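3.2 What students think an orbital looks like

Most of the confusion in our sample starts with a single letter. "Orbit" and "orbital" differ by two characters, and the textbook used at both sites introduces them on the same page, in the same typeface, and then seems surprised when readers merge them. Of the 1531 written responses we coded, the largest group described an orbital as a track that an electron runs along, only fuzzier. One student called it "an orbit with bad weather." We coded this as a misconception, with regret.

The responses were collected in two rounds, the first at Leduvthorpe and the second at Wolville, where the chemistry course runs a term behind. Students were given a blank sheet and asked to draw a 2p orbital, label the nucleus, and write one sentence saying what the outline of the drawing stood for. The drawing gave them little trouble. Dumbbells are easy to draw, and four years of posters on the classroom wall have their effect. The sentence was where things came apart. Many students treated the outline as a wall. Some had the electron bouncing off the inside of it, like a fly in a jar. A smaller group put the electron on the surface, on the reasoning that a surface would not have been drawn unless something was on it.

We sorted the sentences into 6 categories, listed in the appendix, using the Nkuna coding scheme with small changes. The original scheme has a category called "correct," which we kept out of optimism. To land in it, a sentence had to mention probability and had to avoid saying that the electron is always inside the outline. The usual 90 percent boundary is a choice made by whoever draws the picture, and a student who said so in any wording got full credit. Spelling was ignored. Had it been otherwise, "dumbell" would have needed a category of its own.

Two coders read every response separately. Their disagreements clustered around the word "cloud," which students use for almost anything they would prefer not to explain. We settled on a rule: a cloud counted as a probability statement only if the student also said that some parts of it were more likely than others. Otherwise it was weather again.

The node caused a different kind of trouble. Students who drew the two lobes correctly often asked, in the margin, how the electron gets from one side to the other if it can never be in the middle. This is a fair question, and the Flultine workbook answers it by changing the subject. We did not code margin questions, but we read them all, and they were on the whole better than the answers we had asked for.

Figure 3. Robotic arm and gripper over a white tabletop.

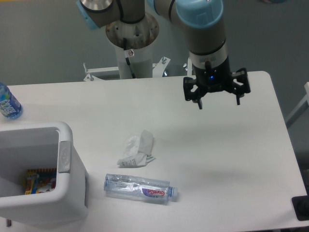 3.3 Effect of the revised worksheet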